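Cable coiling

Cable coiling is the practice of winding a cord or cable into loops so that it can be stored, carried or kept out of the way while in use. It is applied to power cords, audio and data cables, extension leads and ropes. The methods vary with the thickness and stiffness of the cable, the length to be stored and how often it is taken out again.

Methods

In over-over coiling, each loop is laid in the same direction on top of the last. The method is quick to learn but adds a twist to the cable with every turn, and a long cord coiled in this way tends to kink when it is pulled out straight. In over-under coiling, every second loop is turned the opposite way, so that the twists cancel out. Stage and broadcast crews generally prefer it for longer cables.

A figure-eight coil is laid flat on the floor or on a bench, with the cable crossing itself at the center. It is used for heavy or stiff cables that do not turn easily in the hand. Winding around the palm and elbow is common in homes but is discouraged in most workshop manuals, as it bends the cable sharply at the same points each time.

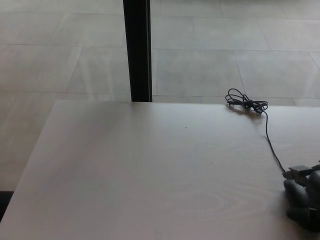
Slack is the length of cable left over between two connected points. On desks and workbenches it is usually gathered into a bundle and left lying near the equipment. Thin cable is often handled loosely, with a few loops drawn together around a central knot so that they spread to either side like a small bow, as with the black cable near the back edge of the table, while a single line runs on across the surface to the connected device. A bundle of this kind takes little time to make, but the loops can tangle, and a knot pulled tight may damage the conductors inside. Trade guides recommend leaving the working end long enough to move freely.

Fasteners

Coils are held with hook-and-loop straps, twist ties, rubber bands or short lengths of cord. Plastic zip ties are cheap but must be cut to be removed. The Nudus strap, made by the firm Clorovard of Cáceres, is a reusable fabric tie with a slot at one end, through which the strap is passed before closing. It is sold in packs of 10. The related Seron clip fixes to the underside of a desk and holds up to 2 cables.

Storage

Coiled cables are hung on wide pegs or laid flat in drawers. Narrow hooks leave a bend at the top of the coil over time. Connectors are normally left on the outside, where they can be identified without undoing the loops.

See also: Cable tie, Extension cord, Knot, Strain relief

Last edited December 8, 2021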